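Jirkitden Assembly Boards: Progress Report to the Trultach Fund
November 2018
Prepared by Obed Owusu, Flillholm

Period covered

This report covers the work since our last one in March. It deals with the boards themselves, the parts that go with them, and what has been spent. The training notes that go out with each set are being written separately and will follow when Xu has finished checking them.

Boards

The grant was for a run of flat assembly boards with removable sub-plates, so that one board can be used for several kinds of fitting task. We have now finished 144 boards. Each is a white rectangular panel with the work regions marked in thin black outline. The sub-plates are raised above the panel and can be swapped without taking the whole board off the table.

The first version had the outlines printed in gray. Users in the March trial told us they were hard to find under strong light, and we changed to black. The change cost us two weeks, mostly spent waiting for a new printing screen. We also moved to a less shiny finish on the panel. It marks more easily than the old one but wipes clean with a damp cloth.

Pegs and discs

The small parts have taken more of our time than the boards. The blue pegs were coming from the supplier slightly oversize, and in the first delivery too many of them had to be pushed hard to seat. We sent that delivery back. The second one was better, and we now test a sample from every bag in a spare sub-plate before it goes into stock. We have 1000 good pegs on the shelf, enough for the boards already made and for replacements through next year.
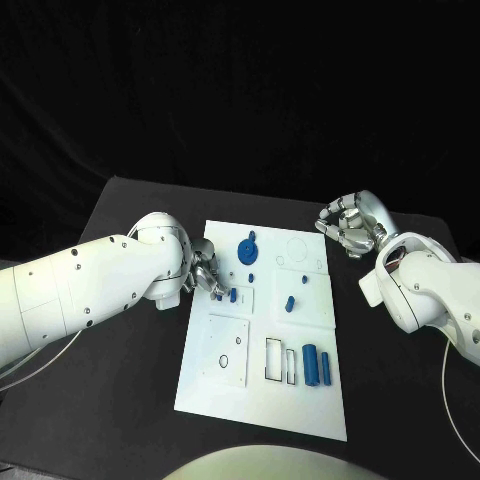

The smallest pegs are still the ones most often lost. Jirkitden sets now ship with a lidded tray for them, and we have added a bag of spares to each set. We looked at making these pegs longer, but that would have meant deeper sub-plates and a new mold, and we decided against it.

The gear-like discs have given us less trouble. The hub was thickened after two cracked in testing, and none of the thicker ones has cracked so far. They stay blue to match the pegs. Several users asked for a second color to tell sizes apart. We have not done this yet – it would mean a separate order with a high minimum – but it is on the list for the next run.

Spending

We have spent $3,662 from the parts budget in this period. The largest item was the mold change for the disc hubs, followed by the second peg delivery. The supplier credited us for the pegs we returned, and the credit is already taken off the figure given. Printing came in a little under what we had planned. Shipping came in over, mainly because the trays made each box taller.

Problems still open

Some sub-plates sit a little proud at one corner after they have been swapped many times. Xu thinks the clips underneath are wearing and is trying a stiffer plastic. We have 7 boards set aside for this test and will not ship them.

The labels on the parts bags also need to be redone. The current ones peel off in storage.

Next steps

Finish the clip test and choose the material. Reprint the bag labels. Send the completed sets to the sites on the agreed list, starting with those that took part in the March trial. We are not asking for any change to the grant amount, but we would like to move what is left in the printing line over to shipping, and need your written approval before we do so.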